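Posting a few things on how I sort small electronic parts before they go into kits. I've had the question enough times that it's easier to put it in one place. Thread.

Background first. I do bench work at Zinaneo, mostly repair and kitting. Kitting means getting the right parts into the right bag so the next person can build without getting up.

The parts come to me mixed. Last order from Plekard was 468 pieces in one carton, with solenoids, wired connectors and boards all in together. The packing list was correct. The packing was a mess.

I used to sort into small divided boxes, the kind with a snap lid. I quit doing that. Anything with a lead wire on it springs back out of a small compartment, and then you close the lid on the wire.

Open bins with low walls work better. You can see the whole floor of the bin and get your fingers under a part without tipping anything. Mine are yellow plastic with rounded corners. I like yellow because black wire shows up on it.
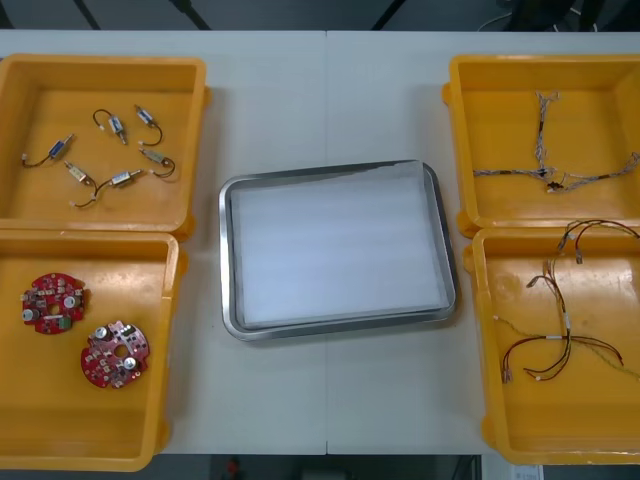 Solenoids with leads are the slowest thing to sort. The body is easy to pick up, but the wire loops around whatever is next to it and you lift two when you wanted one. Spread them out in the bin before you start picking. It takes a minute and you get it back.

Do not pull a tangled pair apart by the connectors. Lift one body, let the wire hang, and move it sideways. If it's still caught, put it down and find the crossing. I learned this after Brenda Orellana handed me back a bag with 3 loose connectors in the bottom.

Boards get their own bin. I don't stack them. A board with tall capacitors on it won't sit flat under another one anyway, and the small parts on the surface are easy to scrape.

Round boards are awkward to hold. Thumb on one edge, finger on the opposite edge, nothing on the face. If there's a hole in the center, leave it alone. People hook a finger through it and end up touching everything around it.

On where to put things: boards near me, wired parts behind them. I reach for boards more often, and I'd rather not drag my sleeve over the wires to get to one.

The steel tray goes in the middle. Bins are for storage, tray is for what's being worked on right now. When the kit is bagged the tray should be empty. If there's a part left in it, I stop and find out which bag it belongs to.

I line the tray with plain white paper. Small parts slide on bare steel, and the shine makes it hard to see a thin wire. Change the paper when it gets marked up.
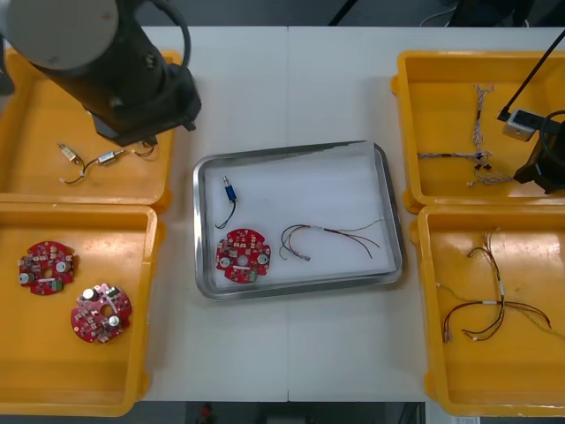
Harnesses with multicolored leads are the other thing people ask about. I lay them down with the connector pointing the same way every time, usually left. Then I can check the wire colors without turning each one over.

Esko Pesonen asked if I label the bins. No. The contents change with every job. I write the job on a strip of tape on the table edge and throw the tape away after.

Counting: I count at the bag and then once more by weight if the order is 100 kits or more. Under that, the hand count has been fine.

For bags I use the Denance ones with the white write-on panel. The Chong ones are cheaper but the ink rubs off.

Static, before someone asks. Wrist strap on whenever boards are out. Clip it before you open the carton.

Last one. If you're setting up your own table, start with a white top. I worked on a dark one for 5 years and lost a screw most days.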